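## 3. Setting up the slot board

This section covers placing the Kitico slot board on the ribbed metal panel, seating the light blue insert, and taking it out again. Read Section 2 (Unpacking) first if the board is still in its sleeve. Connection of accessories is covered in Section 5.

Revised Wednesday, October 27, 2021. Replaces the July issue.

### 3.1 Terms used in this section

**Board.** The gray plastic part with the rounded upper corners. Molded features run in a row along its upper portion.

**Position.** One place in the upper row. Positions are numbered from the left, 1 to 5, with the board upright and its molded side toward you. Positions 3 and 4 are the two raised rectangular frames. Position 5 is the rectangular slot at the right.

**Insert.** The light blue stacked part. It has a wide block at one end and a narrow stick at the other. Only the stick enters the board.

**Ribbed panel.** The silver metal panel with parallel ribs. The Derkavik bench and the Titorside bench both use it. On the Titorside bench the fixing holes are 127 mm apart; on the Derkavik bench, use the adapter strip listed in Appendix B.

### 3.2 Before you start

1. Wipe the ribbed panel with a dry, lint-free cloth. Work along the grooves. Do not use abrasive pads.
2. Check the slot at position 5 for dust and plastic flash. Loose material can be removed with a soft brush.
3. Check the stick for bends. Lay it against a straightedge and replace the insert if light shows in the middle.
4. Unplug any accessory that shares the bench power strip.

> **Caution:** Do not oil the stick or the slot. Oil softens the Shi-grade plastic used in the board. Marks left by oil are not covered by the warranty.

### 3.3 Seating the insert

The board must be upright for this step, with the ribbed panel behind it.

1. Hold the insert by the block. Do not hold it by the stick.
2. Bring the tip of the stick to the raised rim of position 5.
3. Line up the long sides of the stick with the long sides of the slot. The stick goes in with its grooved face toward you.
4. Push with light, even pressure until the stick stops. Do not rock it from side to side.
5. Let go slowly. A correctly seated insert stays in line with the slot. If it leans, take it out and repeat from step 2.
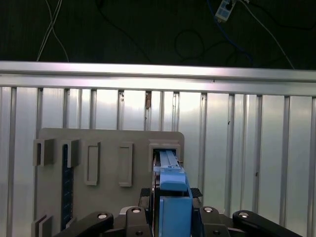

*Fig. 3-1. Stick of the insert in the slot, position 5.*

If the stick will not enter, turn the insert end for end about its long axis and try again. If it still will not enter, measure the tip. Tips worn past the limit in Table 3-2 catch on the rim and should be discarded.

> **Note:** Positions 1 to 4 do not accept the insert. Forcing the stick into one of the raised frames will split the frame at the corner. Split frames cannot be glued.

### 3.4 Laying the board down

The board can be laid on the ribbed panel for inspection or for loading a caddy. Remove the insert before you do this.

1. Support the board with one hand under each side.
2. Lower it onto the ribs, molded side out. It may lie at an angle to the ribs. It does not need to line up with them.
3. Keep the corners clear of the raised metal rail along the panel edge.
4. Check that no cable is trapped under the board. 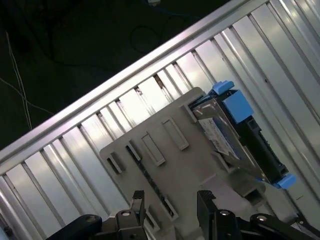

Caddies go in and come out in the direction of the recess, never across it. Blue caddy tabs should be gripped together and released together. Pulling one tab alone twists the caddy and scores the inside of the recess.

Do not slide the board over the ribs with a caddy loaded. Lift it, move it, and set it down. The ribs will mark the back of the board over time. Light marking has no effect on fit.

### 3.5 Cables and power strip

Cables belong on the far side of the rail. The rail is the boundary: anything that crosses it onto the ribbed panel can get under the board and tip it forward.

1. Set the power strip down behind the rail with its switch in reach.
2. Lead each cable away from the rail before coiling the slack. Loose loops are acceptable if they stay off the ribs.
3. Label both ends of any cable longer than the bench.
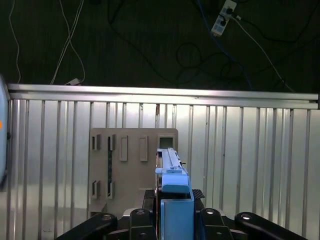 Recheck the slack whenever the bench is moved, and before the board is stood upright after an inspection. Do not tie cables to the rail. The ties block the groove used by the end stops (see 4.2).

### 3.6 Removing the insert

1. Steady the board at its upper edge.
2. Take hold of the insert at the block.
3. Draw it straight out. If it resists, push it in slightly and draw again.
4. Store it flat, stick and block both supported.

> **Caution:** Do not pry the stick out with a screwdriver or similar tool. Damage to the rim means replacing the board.

### 3.7 Service limits

**Table 3-2**

| Item | Limit | Action |
|---|---|---|
| Insert, seating cycles | 1,827 | Replace insert |
| Board, seating cycles at position 5 | 2,064 | Replace board |
| Tip wear, total | 3 mm | Replace insert |
| Crack in any raised frame | None allowed | Replace board |

Cycles are logged on the card supplied with the board. Start a new card when the board is replaced. A new insert on an existing board keeps the same card; enter the change on the next free line and restart the insert count at zero.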